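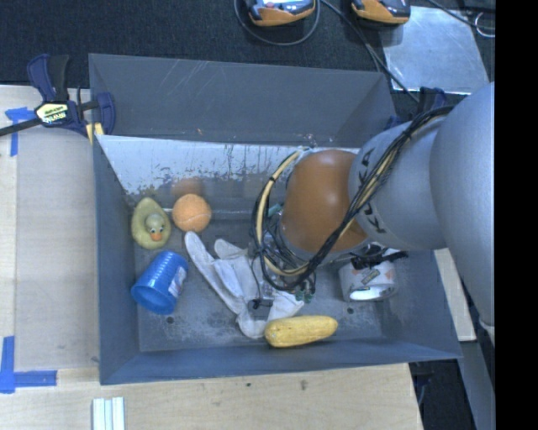
Bin cell, arm over the mixed set. Items as used for section 3.

Print this page | E-mail this page
Reading time: 2 minutes

Skiltedside Robotics Club, Itthorpe
Bin picking project: cell check, June
Checked by: Aslı Işık. Second person: Costel Vukadinović.
Mark each line OK, ACTION or N/A and write a comment if it is anything other than OK.

1. Bin and table

1.1 Bin clamped to table. OK. Clamps at both far corners, pad on the rim on the left one. Please check by pulling on the bin, looking is not enough.

1.2 Bin walls and floor free of sharp edges. OK. Sloping panel is worn and has dark streaks. Ran a cloth over it and nothing caught. Scratches on the far wall were on the last sheet as well.

1.3 Tape marks on table present. OK. Blue tape at the left side. Do not lift it to clean under it, Mansa has to redo the calibration if it moves.

1.4 Table clear of tools and drinks. ACTION. One hex key found after the Sunday session. Returned to the Yordanov box.

2. Arm and cables

2.1 Cable bundle secure along the arm. OK, but the hose hangs in a big loop at the orange joint. Watch it on low reaches to the left.

2.2 Hose ties in place. ACTION. One tie loose, replaced during the check. Spare ties are nearly finished, Kalliopi to order.

2.3 Gripper wiring clear of the items. ACTION. Thin wires under the joint come too close to whatever is in the middle of the bin. Needs a sleeve before the team demo. Mimoza has the Ekix sleeving at home and will bring it.

2.4 Speed limit set for student use. OK. 30 per cent. Read it off the screen, do not go by memory.

2.5 Emergency stop tested. OK. Pressed twice, once at rest and once moving slowly. Reset by Costel.

3. Items in the bin

3.1 No glass, no blades, nothing with liquid in it. OK.

3.2 Hard items (duck, cup, toy vegetable). OK. No cracks. Label on the blue cup still stuck down.

3.3 Soft items (glove, orange tennis ball). OK. Glove to be shaken out flat between runs if it has bunched up under the gripper. Stop the arm first.

3.4 Nothing over 400 g. OK. White container weighed again with the dark material on top. Heaviest item in the set.

3.5 Item list matches the box lid. ACTION. Lid says 61 items and we have 59. Missing two are both small. Look under the bench before anyone buys more.

4. People

4.1 Two members present whenever the arm is powered. OK.

4.2 Hands out of the bin until the operator says "clear". ACTION. Two new members reached in early last week. Talked to them both. Costel to go over it again at the start of the next session, for everyone.

4.3 Hair tied back, lanyards off. OK.

Actions carried over
2.3 is the only one that stops us running. No mixed picks until the sleeve is on. Single items near the left wall are allowed at the same speed.
1.4, 2.2, 3.5 and 4.2 by the next check.

Signed A. Işık, C. Vukadinović
Copy to Mansa Kpodo for the project folder

Print this page | E-mail this page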